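11/14/18

Ninety minutes on the water today and I can still feel it in my shoulders! I have to write this down before I fall asleep, because I finally, finally got the whole way across Lill without stopping. Horácio had the watch and called it out from the dock, and I was so out of breath I made him say it twice.

I started rowing in August, which means I missed the nice part of the season and went straight into the cold. My first 2 weeks I mostly went in circles. Natália kept telling me to quit looking at the blades and look at the boat behind me, and I kept looking at the blades. Well, today I looked back the whole time and the line was straight. Not perfect (I drifted toward the reeds by the Fustel side, same as always), but straight enough that I could see my own puddles going off behind me in two neat rows, like buttons on a coat. I love that so much.

The water was flat as a plate when we put in. There was mist on the far bank and a heron standing in it, and it didn't move even when the launch went by. I counted strokes to keep from thinking about my hands. Horácio says a good crossing at my pace should take 250 or so, and I got there in 232! I wrote it on my wrist with a pen so I wouldn't forget it in the car.

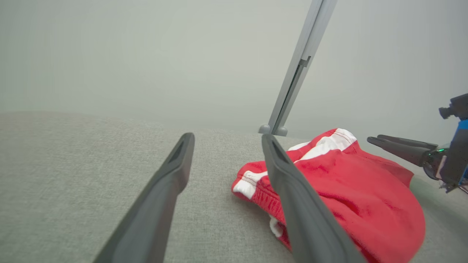 Natália thinks I'm rushing the slide. She rode alongside in the launch for the way back and made me pause with my hands away, over and over, until it stopped feeling silly. And there was this stretch, maybe ten strokes long, where everything got quiet and the boat just ran out under me. You can hear it, a kind of bubbling under the hull. She heard it too and yelled something I couldn't make out, but she was grinning.

Then of course I got excited and caught a crab and nearly went in. Very cold spray down the neck. Still worth it.

We had soup afterward at Flunau, the three of us squeezed in at the little table by the radiator. Horácio drew the course for the Cleltasa race on a napkin. It's a river, so there's a current to think about, and a bend where everybody ends up on top of each other. He wants me to enter the novice single in spring. I said I'd think about it and then asked so many questions about the bend that I guess I've already said yes. I kept the napkin.

Things to work on: hands away before knees up. Looser grip, especially the left. Stop holding my breath at the catch. Natália says I do that every single time and I had no idea.

Blister on the right palm opened up again, so tape tomorrow, and I need to buy wool socks because my feet were numb by the halfway buoy. Also call Mom and tell her about the 232. She won't know what it means but she'll be happy anyway.

Back out the day after tomorrow if the wind stays down. I want to hear that bubbling again.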